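Gedalton Robotics Club
Progress report to the Kikuchi education fund, second period
Prepared by Heloísa Fontes

You asked for plain numbers this time, so I'll begin with the ones I trust. Students on the household handling project have turned in 300 demonstrations. Of those, 83 passed Wellington Xavier's check. The others were rejected, mostly for jerky motion or for starting with the fingers already closed on the cloth. I would not read the total as progress on its own, whatever our spring newsletter said.

The task is still bedding: open the jaws, take hold of a blanket, fold it, let go. Students work with the hand-held gripper in ordinary bedrooms, and the model is trained on what they record. I argued against bedding at the start and I still have doubts. A thick fleece blanket bunches and wrinkles wherever you touch it, and a fold that looks fine to a teenager may teach a model very little.

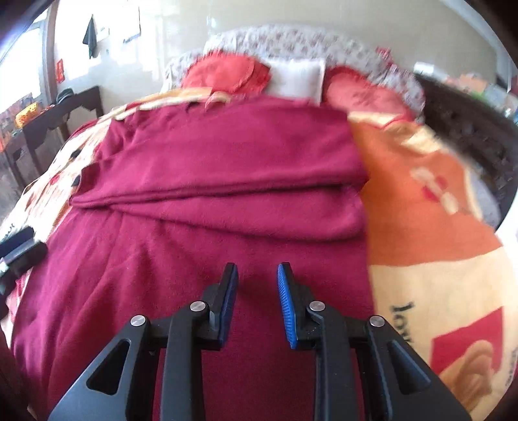 Wellington disagrees. His view is that boxes and cups would have given us prettier results and told us less, and the students side with him. Fine. But the trained policy has completed a full fold in 2 of its test attempts at the club, both on the same blanket, and until it manages a different one I don't want anybody calling it a folding robot.

The planned link with the Zudedard school team has not happened. They wanted our recordings before the check, we said no, and that is where it stands. The Sonar regional meet is still on the calendar for July. We have entered the open category, though I'd be surprised if we place.

Spending is under budget, mainly on account of the second arm, which we did not buy. Replacement finger pads cost more than I had allowed for – the students go through them quickly. Four students have left since the last report and we have not filled their spots.

For the next period we will stop collecting for a month and write down what counts as a good fold, something we should have done first. Wellington will send the revised schedule and the receipts separately.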